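Hapeta user board > Teaching and demonstration > Kitchen table tasks

Thread: Two arms, one operator - how slowly do you move when you record?

birberg_mayuree
Hello all. I am new on this board, so please excuse me if the question was asked before. I teach the mug and cup tasks to our two-arm cell by remote control. I hold one leader handle in each hand and the arms follow me. My trouble is speed. When I move at the speed which feels natural, the trained policy copies my small corrections also, and it shakes near the mug tree. When I move slowly, I become tired and after 30 demonstrations my hands are making different paths than in the morning.

Which speed do you use? And do you keep the second arm still while the first one works, or do you move both?

prakow_paora
Welcome. I would say slow near the object and normal speed in the free air. Do not try to be slow everywhere, it only gives you long recordings in which little happens. I stop for a short moment before I close the gripper, so that the moment of closing is clear in the data.

For the second question: keep it still. One arm works, the other waits.

Glenys_H
I do not agree with Paora about the stop. We had such stops in all our recordings, and then the policy learned to stop as well. Sometimes it stopped before the grasp and did not continue. We had to throw away 50 demonstrations and record them again without it. Slow down, yes, but do not come to rest.

prakow_paora
How long were your stops? Mine are very short. I think yours were long because the operator was looking for the right angle.

Glenys_H
It is possible. We had 2 operators and one of them was new. But I still would not advise it to a beginner, because a beginner cannot judge what is short.

kiri_r
Mayuree, can you show us your table? It is difficult to say something about the paths when we do not know how close the things are to each other.

birberg_mayuree
Yes, of course. I put four views, the second one is from another side.

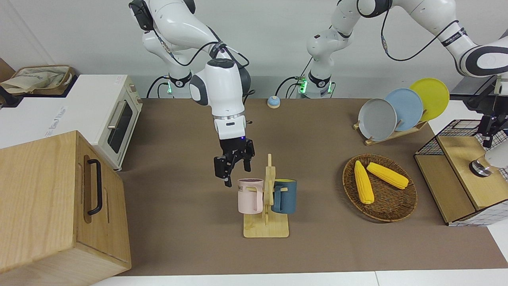
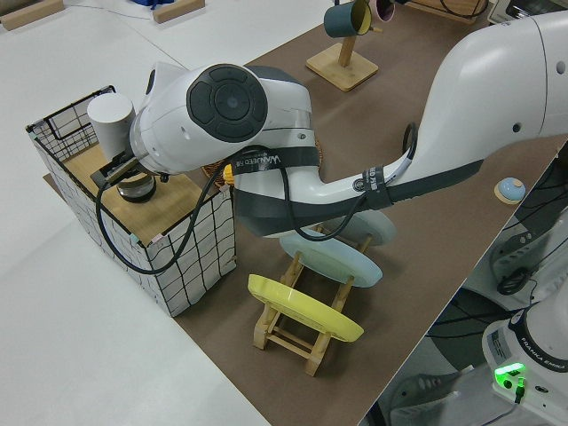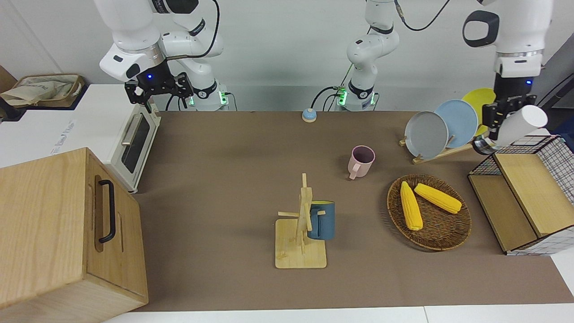
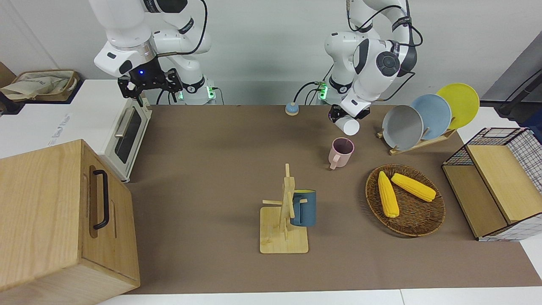 Reply from kiri_r
Thank you, it helps a lot. I would look at the mug tree first. In your first view both mugs are hanging and the open gripper is just beside the pink one. If you come from up there, the fingers have to pass the pegs. When I teach a similar task I come to the handle from the outside, always from the same side, and I choose this side before I start to record.

In the third view the white cup is held horizontally over the right end of the table, and in the fourth it hangs below the fingers, near the bell and the pink mug. These are two quite different wrist positions. Do you turn the wrist during the travel or at the end?

birberg_mayuree
Sometimes during, sometimes at the end. I did not think about it, I only looked at the cup. Is it bad?

kiri_r
Not bad, but it is one more thing which the policy must guess. Choose one. I turn early, while there is still much space around the hand.

Glenys_H
Here I would say the opposite again, sorry! Some variation is good. If you always turn at the same place, the robot is lost when the cup starts a little further to the left. What should stay the same is the order: grasp, lift, turn, travel, lower. The exact path may be different every time.

prakow_paora
On this one I am with Glenys. Also please check the slack of your cable. In the second view it hangs in a wide loop in front of the wire-mesh box. If you turn the wrist low above the box, the loop can catch on the corner. I lost an afternoon in this way.

tayla.hoani
I read this with interest, as I teach by hand and not by remote control. I take hold of the arm and guide it. For a single arm I find it much better, I feel the contact and there is no delay. Why do you not do it like this, Mayuree?

birberg_mayuree
I tried it. With one arm it was pleasant. With two arms I need both hands for the guiding, and then I also need to open and close the grippers. And my own body was in the camera view all the time, which I did not want in the training data.

tayla.hoani
You can use a foot pedal for the grippers. For the camera view I have no good answer - I guide the arm once, then I let it replay the path and record only the replay. It works when the objects are put back exactly.

Glenys_H
But for 1,823 demonstrations, as we have in our set now, this doubles the time. For a small number I agree with you.

birberg_mayuree
Thank you to everybody. My plan for tomorrow: no full stop before the grasp, slower near the tree, a fixed order with free path, and the loop of the cable tied a little shorter. I will also make a pause after every 30, so that my hands stay the same. Paora, I will try your short stop in a separate small set, then we can compare.

prakow_paora
Good. Please write down which operator made which set, otherwise the comparison says nothing.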